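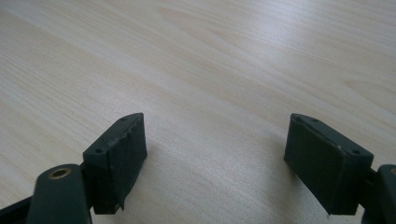

*Figure 1. Hand-held gripper, fingers open over the packing bench. Covering on the left finger creased and frayed at the lower end.*

**Progress report to Turcotte, Workplace Automation Grant**
Site: Tiltivmont packing hall
Reporting party: Tivier, operations group
Date: 3/7/22

## 1. Status

The project is in its second phase. Phase one covered the bench layout and the choice of tasks. Phase two covers recording of manual packing work with hand-held grippers, so that the Satevis cell can be set up from the way the packers do the job today. The cell itself is scheduled for installation in May. That date has not moved since the last report.

Recording target for the phase is 900 usable runs. As of this report 352 have been accepted. A further 96 were rejected at review, most of them for slip at the fingers or for a run that was stopped early. The accepted runs cover small cartons and flat pouches. Bottles have not been started.

## 2. Equipment

The grippers are in daily use on the wooden benches in the east bay. Wear is concentrated on the contact faces. On the tool in Figure 1 the covering on the left finger is wrinkled and slightly lifted along its upper edge, with a small torn flap near the lower corner and pale specks of debris on the surface. The right finger is smoother and shows less wear. We see the same uneven pattern on two other tools and have not settled on a cause. Packers tend to slide the left finger under a carton before closing, which may explain part of it.

Coverings were budgeted as a one-time purchase. They need to be treated as a consumable. From this week they are inspected at shift start and replaced when an edge has lifted or torn. Runs recorded with a visibly damaged covering are flagged, and the flag is kept with the run through review.

The finger blocks and arms have needed no replacement so far.

## 3. Effects on staff

Packers record in blocks of 40 minutes, then return to the line. The first plan had blocks of two hours. Wrist and thumb fatigue was reported in the first week, and the longer blocks were dropped. Output per shift fell as a result, and the shortfall against plan in section 1 is largely due to this change. We do not propose to reverse it.

Line rates are not applied to anyone during recording. This was agreed before the start of phase one but was not written into the shift sheets until last month, and three packers had their rates counted in error. Payroll has corrected the records.

After installation, the cell will take over small cartons on the day shift. Four bench positions will change. Two become cell tending positions, one moves to returns, and one moves to mixed orders, which stay manual. Pay grade is held for all four. Training for cell tending is planned at 16 hours per person — eight on the cell and eight on fault clearing.

Packers have asked for a say in what counts as a good run. Two now sit in on the weekly review. Their notes led us to accept regrasps, which had been rejected as errors. On the floor a second grasp is normal for cartons with a loose flap.

## 4. Budget

Spending is within the approved amount. One line is over: coverings and adhesive, by $700. We request that this be met from the travel line, which is mostly unspent.

## 5. Next period

- Complete small cartons and flat pouches, then start bottles
- Test a thicker covering on one pair of fingers
- Issue revised shift sheets for the four changed positions
- Confirm floor power and guarding for the cell

## 6. Decisions requested

1. Approval of the budget transfer in section 4.
2. Agreement that bottles may be finished after installation if the run target is not met in time. The cell does not handle bottles in its first configuration, so the May date would not be affected.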